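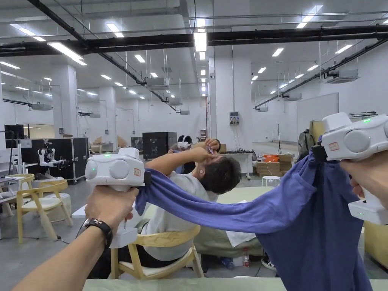
Perihan Yalçınkaya's morning starts with a hex key, a lint roller and a shirt she has come to know better than any in her own closet. She looks after the folding cell in the Farham workshop, and her favorite machines in the building are the ones with no motors worth mentioning: the Numasier hand grippers, which people carry around and use to fold laundry so that a robot arm can learn from the recordings. A pair of them will take a long-sleeved blue shirt by two edges and pull it taut between them, a green light glowing on top of each body, while the rest of the cloth sags toward the floor. I could watch it all day. Yalçınkaya watches the lights, the jaws and the cloth, and she hears things in the fingers that I can't hear at all.

"Listen to that one," she told me on my first morning, opening and closing a gripper next to my ear. It sounded fine. She handed me its twin, which also sounded fine, and then she took the first one to the bench and found a pivot screw a quarter turn loose.

What I love about this equipment is how much care goes into something you could mistake for a kitchen gadget. The operator squeezes, the two fingers close, and the lenses in the body record what the cloth does. Everything that comes later depends on those fingers closing the same way every time. If the left one has a little play in it, then the recordings have a little play in them too, and Anselmo Gallardo, who trains the models upstairs, will be down by lunch with his laptop open.

So the grippers get looked after. The round begins before the operators arrive. Each one comes off the charger and is wiped down, lenses first, with a dry microfiber cloth that is used for lenses and nothing else. Next the label on the side is read against the entry in Zatura, the logging program. Swapped labels once cost them a whole October week of recordings, all of it filed left for right. Tomás Tully, who wrote most of Zatura, has since added a check that makes you squeeze the left gripper twice before it will record. People grumbled for a day or two and then their hands learned it.

After that comes the part I had driven out to see. The fingers are jointed plastic arms, held with black hex-socket screws, and the screws want to be snug and no more. Too tight and the joint binds, which an operator feels as a tired thumb by mid-morning. Too loose and the tips wander. Yalçınkaya does the two main pivots first, works the jaw ten or fifteen times, then does the tips and goes back to the pivots again. She let me try. I overtightened the first one, and she backed it off without a word and gave me the key again.

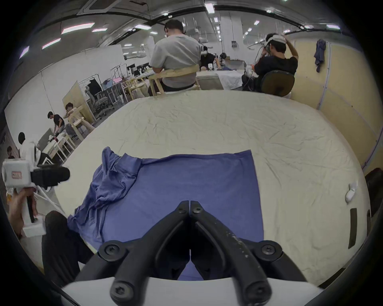 Photo: Farham workshop

Seen from the gripper's own side, the work looks wonderfully close. There's a narrow gap between the fingertips, a blue shirt just under it and a big wrinkled cream sheet under that. The fingers show their mileage, especially the right one, with its pale scuffing along the upper edge. I asked whether that mattered.

"On the outside, no," Yalçınkaya said. "On the inside, where it holds the cloth, yes. Run your nail down it. If your nail catches, a thread will catch."

She swaps a set of fingers at 2000 squeezes, or sooner if the nail test says so. The last set came off at 1150 after somebody had spent a shift on bath towels. The old ones go into a coffee can with the date scratched on the back, and she does look at them again — we spent a very happy half hour tipping them out and sorting them by which edge had gone first. Nearly all were worn on the same side. She has a theory that it comes from the wrist, from the way people roll the hand inward when they let go of a sleeve, and Enda Nic Aodha at Egan, the shop that prints the replacements, is trying a batch with a thicker edge there.

The change itself takes nine minutes when it goes well. Out come the screws, into a magnetic dish in the order they were removed. The new fingers go on dry, then the jaw is closed by hand against a strip of printer paper. Pull the paper. It should drag evenly from one end of the tips to the other, and if it slips at the front, the fingers are toed out and a shim goes behind the pivot. Yalçınkaya cuts her shims from feeler-gauge stock and keeps them in a pill organizer.

Then there is the table. I hadn't thought of the table as part of the machine, but Tadhg Lynch, who runs the afternoon sessions, certainly does. The sheet is cloth on purpose, so that a fingertip pressed down under a hem has something to give against, and he doesn't iron it. A robot that has only ever met a perfectly smooth table gets a nasty surprise in anybody's house. Lint is another matter. It gets into the joints and packs down like felt, and Lynch rolls the whole sheet between sessions and flips it every other day.

A session is 40 folds. When it's over the grippers go back to the bench, still warm from people's hands, and get the short version of the morning round: lenses, screws, paper strip. Anything odd is typed into Zatura in plain words. I read through several weeks of these notes and could have gone on. "Left squeaks on close, not on open." "Squeak gone, don't know why." "Squeak back."

The squeak, by the way, is still at large. Yalçınkaya suspects the washer under the lower pivot. Tully thinks it's the housing flexing. They had the cover off again when I left, and she was waving me back over to listen.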